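Ticket 2679
Site: Clundstead branch, upstairs
Category: Heating / hot water
Priority: was Low, now High
Status: Closed, pending parts invoice
Opened: Saturday, December 3, 2022

Reported problem
Boiler drops out on its own, upstairs radiators lukewarm at best, downstairs ok. Display shows the low pressure light. Front desk has been topping it up from the fill valve every morning and it's back down by closing. Started after the September service as far as anyone can tell, but the heat was barely on then so who knows.

Log

08:40 On site. Gauge reading almost zero. Boiler locked out. Took the cover off, no drips inside, nothing crusty around the pump or the heat exchanger. Topped up to normal cold pressure, reset, fired first try.

08:55 Running. Pressure climbs fast as it warms up, faster than I like. Needle nearly in the red after ten minutes or so. Suspect expansion tank.

09:10 Checked the tank with a tire gauge on the air valve. No air pressure at all. Pressed the pin, got water. So the bladder is gone. Explains the climb, and the relief valve is probably dumping outside when it gets hot. Went out to look, yes, wet patch and a green streak on the brick under the discharge pipe.

09:20 Called the Hiltulside warehouse for a tank. They have the right size, can't get it here before lunch. Ordered. Asked for a relief valve too, once they've opened a few times they never seat right again.

09:45 While waiting, upstairs radiators. Bled all 5. Lots of air in the two on the north side, the others just spat a bit. Topped up again after. Key for the bleed screws was NOT on the hook where the last ticket says it is. Used my own. Please can someone update the site notes.

10:15 Upstairs still cooler than down. Lockshield valves downstairs are all wide open, looks like the system was never balanced. Closed the downstairs ones most of the way and opened them back a quarter turn at a time. Slow job. Upstairs supply pipe getting warmer.

11:00 Thermostat question from the desk: why does it say Maihi on the app when this is Clundstead. Because somebody set both sites up under one account and copied the name over. Renamed it. Schedule was also the Maihi one, so heat was going off at 3 pm here. That will be half the complaints right there. Fixed schedule, desk to check it Monday.
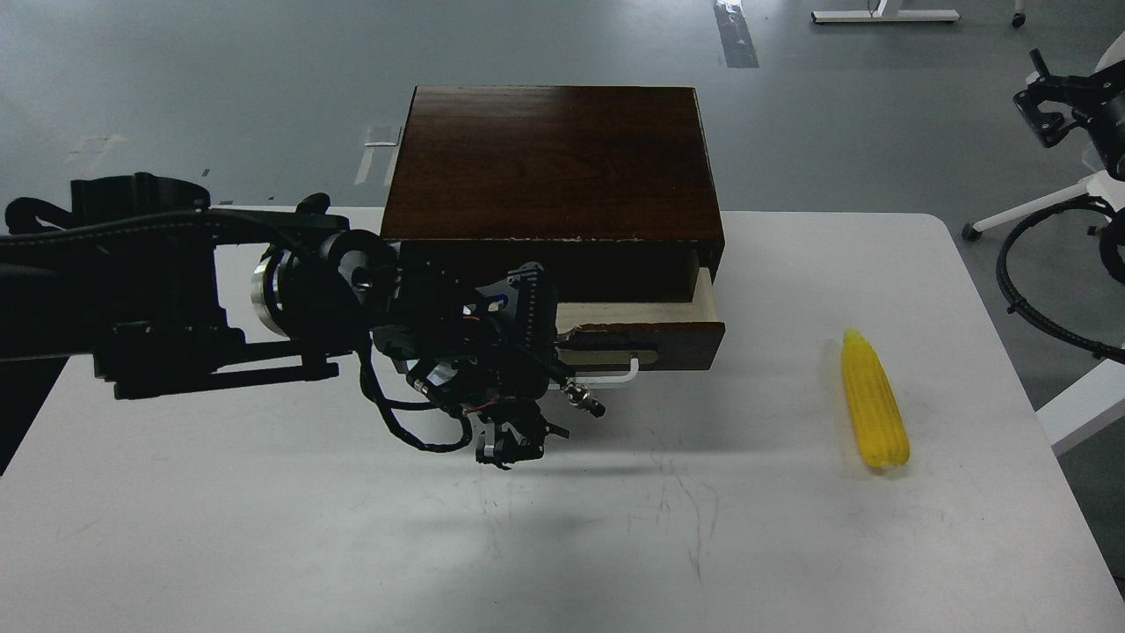

12:50 Tank and valve arrived. Isolated, drained down the boiler side only. Old tank heavy as anything, full of water as expected. Watch the bracket on these, the lower screw is behind the gas pipe and you need the stubby driver.

13:35 New tank on, air side pumped up before filling. New relief valve on. Refilled, bled the pump and the air vent at the top of the riser. Small weep on the tank union, nipped it up, dry with a paper towel after 20 minutes.

14:10 Full heat test. Pressure rises a little and stops, which is what it should do. Nothing from the discharge pipe. Upstairs and downstairs returns feel close to the same by hand.

14:30 Added inhibitor, the water that came out was dark brown and the last service sheet has that box left blank. Flushing the whole system would be better but thats a separate visit and a separate quote.

Parts used
Expansion tank, 1
Relief valve, 1
Inhibitor, 1 bottle
Fiber washers from van stock

Charge to job code 671. Spending limit without sign-off is 200, the tank alone takes it over, Brollow office OK'd it by phone at 09:25.

For the desk
Don't touch the fill valve for now. Write the gauge reading down each morning before the heat kicks in. If it drops again over a week there's a leak in the pipework somewhere, most likely under the floor by the back stairs where the old radiator got capped off. Reopen this ticket, dont start a new one, last time we ended up with three.

Still open
Flush quote
Bleed key for the hook
Cap by the back stairs, couldn't get the board up, carpet is glued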